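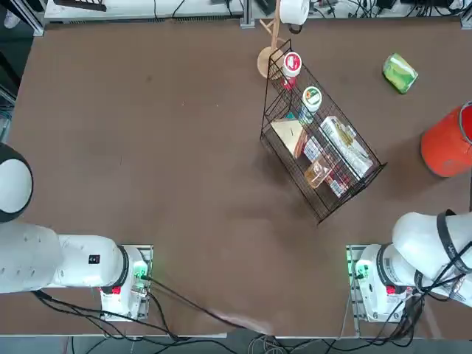 Runari adds open wire carry basket to its kitchen storage range

RUSVILLE, October — Household goods supplier Runari has added a rectangular carry basket to its Darnera range of kitchen storage. The basket is made from black wire, with an arched wire handle over the top, and is intended for moving jars, packets and small boxes between cupboard and table.

The Darnera basket (stock code 902) is supplied assembled. Its long side measures 51 cm, which allows it to stand lengthways on a deep shelf. The open grid lets the contents be checked from the side without unpacking, and crumbs fall through to the surface below, where they can be wiped away.

Runari recommends the following order of packing. Jars go in first, upright and at one end, with labelled lids facing up. Boxed goods are laid flat along the base. Wrapped food such as sandwiches or cake is placed last, towards the middle, clear of the jars. Very small items should be put in a bag or tub before loading, as they may slip under the wires or catch at the corners.

"Most of the questions we get are about tall jars," said Mitsuko Sugiyama, product manager for storage at Runari. "They should stand against the end wall. If they are put in the centre they tend to lean once the basket is lifted, and the packets underneath get crushed." 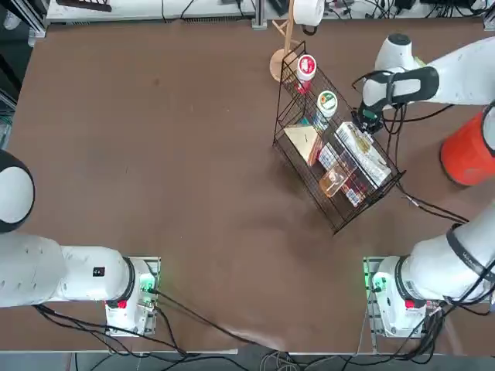
The load limit is 5 kg, evenly spread. The handle is fixed and does not fold, so clearance above the shelf should be checked before the basket is stored full. Customers who need to stack their storage are advised to use the lidded boxes in the same range — the carry basket is not designed to bear weight from above.

Cleaning is by hand with warm water and a mild detergent. The basket should be dried with a cloth after washing, with attention to the joints in the grid. Scouring pads will mark the finish and are not covered by the guarantee, which runs for five years from the date of purchase.

The basket is available now from the Runari shop in Rusville and through Engelhardt, the company's trade distributor. Trade orders received before noon on Tuesday are dispatched the same week. Replacement parts are not sold separately. Dimension drawings and a printed care sheet can be requested from the Runari press office.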